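January 14, 2026

**Derkach County Sets July Start for Window Efficiency Rule**

The Derkach County Board of Supervisors voted Wednesday to require higher-rated windows and sliding doors in newly built homes and in additions larger than 700 square feet. The rule applies to permit applications filed on or after the first business day of July.

Under the ordinance, builders must submit a product rating sheet with each application. Permits already issued are not affected. Repairs to a single window or door are exempt, as are homes listed on the county historic register.

County staff estimate the added cost at $880 for a typical single-family home. The Cruzado Builders Association, in written comments, placed the figure higher and asked for a one-year delay. The board declined the request.

"The county will publish the full compliance guide before the end of the month," said Aileen Salazar, director of building services. Supervisor Analyn Ocampo, who voted against the measure, requested a review of its effect on home prices after the first year.

The county received 517 public comments on the proposal.

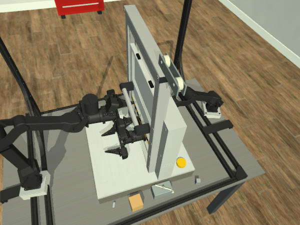
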